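Bedding, and how to stay on speaking terms with it

Filed under: Laundry, Bedrooms

My mother changed the beds every Saturday morning from 1987 until she moved into the flat, and I don't believe she ever enjoyed a single one. I do ours when I remember. What follows is what I've picked up, most of it by doing the other thing first.

Washing sheets

Wash new sheets before you sleep on them. They come out of the packet stiff with whatever it is that makes them look so good in the packet, and the first night on unwashed polycotton is like sleeping in an envelope.

Cotton sheets and pillowcases go in at 60 if somebody has been ill or the dog has been up there. Otherwise 40 does perfectly well, and the elastic in your fitted sheets will last longer. Close the duvet cover before it goes in the machine, or you will open the door to find it has eaten everything else and is sitting there looking pleased with itself. If you forget, the missing sock is in the bottom left corner.

Don't pack the drum. A double duvet cover, one sheet and four pillowcases is a load. I know there's room for a towel. Leave the towel out.

Fabric softener is a matter of conscience. I gave it up for towels years ago and for sheets more recently, and use half a cup of white vinegar in the softener drawer. The bedroom doesn't smell of chips. People always ask.

Drying

On the line if you can, pegged along the hem and folded over by a hand's width so the peg marks end up where they'll be tucked in. Fitted sheets dry better hung by two neighbouring corners than slung over the middle, where they turn into a hammock and collect leaves.

Indoors, use the doors. A sheet over an open door dries overnight if you turn it round before bed, and gives the landing the air of a house shut up for the season. Put an old towel along the top of the door first if you've any doubts about the paint or the dust. I had no doubts and now have a grey stripe across a pillowcase.

Plush and fleecy sheets

These arrived in our house through my brother-in-law Marcelino, who feels the cold and gives everyone presents accordingly. They're lovely from November onwards. They also have rules.

Wash them on their own the first two times. They shed, and the fluff goes for anything dark. After that, keep them away from towels, which they bobble against.

Cool wash, low spin, no softener at all. It flattens the pile and you end up with something that feels like a bus seat.

Never iron one. I'm told it was only for a second.

Shake them hard out of the window before washing if there's a cat in the house. Wet cat hair on plush has to be removed more or less individually.

Getting a fitted sheet on

Start with the far corner at the head, then the near corner at the foot, then the other two. Going diagonally means the last corner has some slack in it, and you don't have to kneel on the mattress and swear. Find the label first. On most of ours it belongs at the bottom right, though Noelia next door has a set where it's top left, and she has sewn a button on each one in protest.

If the sheet pings off in the night, it's probably too shallow for the mattress. Measure the depth, including any topper, before you buy the next. Sheet straps work, and look like something you'd need a prescription for. 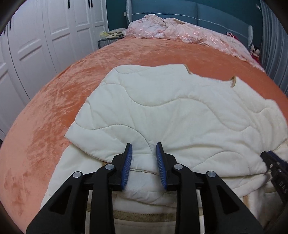 Mattress pads need washing more often than they get it. Twice a year is respectable, and I do ours in April and again when the clocks go back, on a warm gentle cycle with half the usual powder. Too much and it stays in the quilting, and you'll foam slightly in damp weather. Give it a second rinse if your machine has the button.

Dry it right through. The outside of a quilted pad will feel done a good day before the inside is, and a pad put back damp smells of pond by the end of the week. Squeeze a thick bit between finger and thumb and hold it there. If it feels cold, it's damp. In a tumble dryer, stop it every so often, pull it straight and turn it over.

With a stain, go at it while the pad is off the bed. Cold water and a little washing-up liquid for blood, never warm. For tea, which is most of ours, soak it in the bath with a scoop of bicarb and think about whether you need to drink it lying down.

While the bed is bare, hoover the mattress with the small nozzle, turn it head to foot and leave it uncovered for as long as you can stand. An open window helps. So does not putting the ironing on it.

Folding and keeping

I have been shown how to fold a fitted sheet by three separate people, and what I have is a bundle. My method is to tuck the corners into one another, lay it on the table, fold the ragged side under and press down firmly. Then it goes inside one of its own pillowcases with the rest of the set, where it can't be inspected. This also stops you standing at the airing cupboard at eleven at night with two doubles and a cot sheet.

Two sets per bed is enough, plus one for whoever turns up. Anything past that is old sheets you're being sentimental about. Tear them into dusters, or ask the local animal shelter if they want them.

Next time, pillows, and when to admit it's over.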